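Thursday, 8 pm. Week two of my campaign to hang up every tool I own.

The pegboard is in. It has hooks. The hooks have, so far, attracted the red-handled tools and very little else.
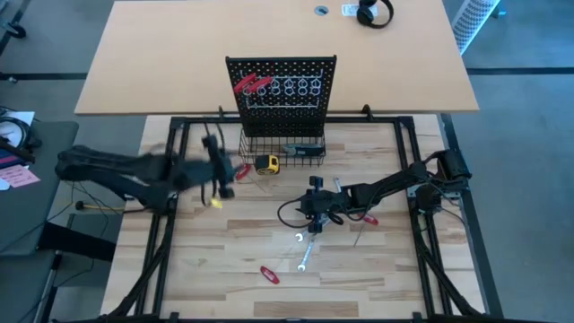
Red handles, left end. Tape measure at the basket, knife along its top edge, red screwdrivers still holding out.

I bought the basket for small stuff – screws, bits, that sort of thing. Tape measure moved in the first night.

Muireann says to draw outlines so everything has a home. Muireann owns 14 mugs and one shelf.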